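**Butcher block** is an assembled wood panel made by gluing strips of lumber together side by side. It is used for countertops, worktables and shelving. Panels are made in two main forms, edge grain and end grain. 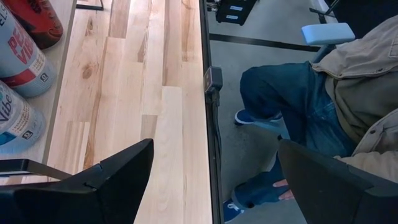
Edge-grain panels are glued with the long sides of the strips facing up. Short lengths can be used if the end joints are offset from row to row, so that no line of weakness crosses the panel. The staggered seams divide the surface into offset rectangles of lighter and darker wood. Knots may remain in lower grades.

## Manufacture

The Kolev mill in Junness presses strips 26 mm thick in batches of 124 panels. Moisture content is matched before gluing — uneven strips open at the joints.

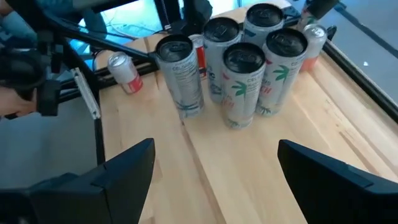 Sanding follows curing and removes glue residue and small steps between strips. On a finished tabletop the long parallel planks read as one smooth, even surface, with the grain streaks still visible.

## Finishes

Mineral oil is common where food is cut. Tables used for serving usually get varnish, which resists rings from drinks.
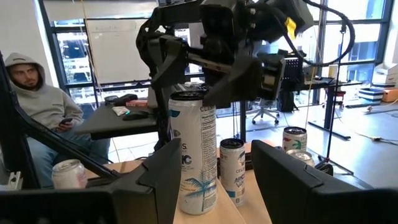
*Celsius can on a light wooden tabletop.*

Tekurel, a hard varnish sold in Iltetti, is applied in 2 coats. Gloss finishes show scratches more readily than matte ones.
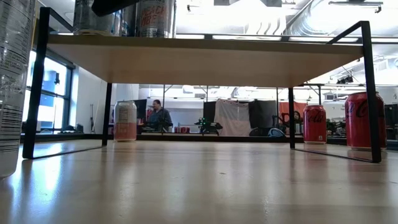 ## Maintenance

Oiled panels are recoated when the surface looks dry. Varnished panels are wiped with a damp cloth and sanded back only when the film fails.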